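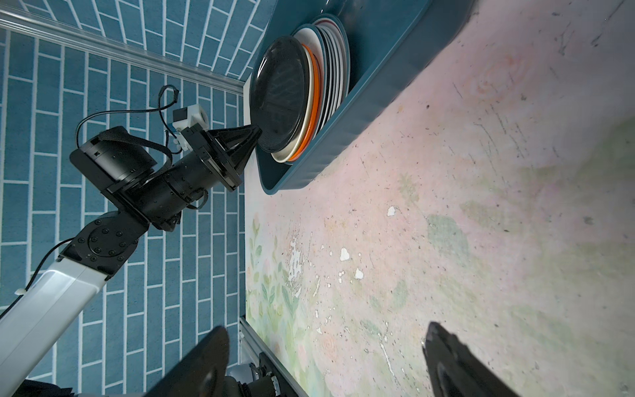
My aunt Lavanya has two rules about guests in her kitchen. You don't touch the knives, and you don't offer to wash up until she's sat down with her tea. I broke the second one within an hour of arriving in July and I'm still hearing about it now, so I thought I might as well write the whole visit up while I can remember which bean was which.

I'd gone to Erndale for a fortnight to learn how to make her dal. I say "her dal" as though there's one. She makes at least three that I'd call the same thing and she'd be insulted if you mixed them up. The one I wanted was the yellow one with the burnt garlic on top, the one we had whenever somebody in the family had passed an exam or failed one.

I've tried to make it at home for years. Mine tastes fine! It tastes like perfectly nice lentils. It doesn't taste like hers, and every time I rang to ask what I was doing wrong she'd say "you're rushing" and go back to her programme.

So, day one. She got me to weigh out 500g of toor dal, which is far more than I'd ever make, and then told me to wash it until the water ran clear. I gave it four rinses and thought I was being thorough. She looked in the bowl and handed it back to me. By the time she was happy my fingers had gone wrinkly and I'd heard the full story of the Gaete wedding, including who wore cream and what was said about it in the car park.

Then it soaks. I never used to soak it, the packet says you don't have to. Lavanya's view of packets is that they're written by people who want you to buy another packet. Two hours if you've got them, and she always has got them, because she starts dinner straight after breakfast (this explains a lot about my childhood visits and why there was never any room on the hob for toast).

The turmeric goes in with the water, and a bit of oil to stop it boiling over, and no salt yet. She was very firm on the salt. I've since looked it up and opinions seem to be split, but I'm not going to be the one to bring it up with her.

What I'd really been getting wrong was the garlic. I'd been slicing it nicely and frying it until golden, like every recipe tells you. She bashes it with the end of a rolling pin, skins half on, and takes it well past golden to the point where I was reaching over to turn the gas off. I got my hand smacked. Then cumin, then dried chillies, then the whole lot tipped in hissing with the lid slammed on top so the smoke stays in. She leaves the lid on for as long as it takes to lay the table. I asked how long that was in minutes and she said it depended who was coming.

It was the right taste. I had a proper wobble over the bowl, I don't mind admitting.

The rest of the fortnight was less successful. I ruined a batch of rotis so badly that even my uncle, who eats anything, put his quietly on the side of his plate. We took the bus out to Sovel to get chillies from the shop she likes and it was shut, so we had chips on a bench instead and she told me about learning to cook from her mother-in-law, who apparently never explained anything at all and just tutted. I think that's where the lid thing comes from. I wish I'd written more of it down on the day.

Since I've been home I've made the dal most weeks. I bought a heavier pan from Vana, which was in the sale and which I love, although the handle gets hot enough to need a tea towel. I've cut the quantity right down to 150g for just me and that does dinner and a lunch. Weirdly it's harder to get right when there's less of it - it catches on the bottom if you so much as look at your phone.

I still burn the garlic slightly wrong. It's either too polite or properly black, and I've had the smoke alarm going a few times. I rang her last night to complain and she asked if I was using the small bulbs or the big ones. The big ones, obviously, they're easier to peel. Long silence. So that's my next job, small bulbs.

I'm going to have a go at the green one next, with the spinach. If anyone's got a way of getting grit out of spinach that doesn't involve filling the sink over and over, please leave me a comment. And if you've got opinions on salting lentils early, leave those too and I'll pass them on as if they came from a stranger.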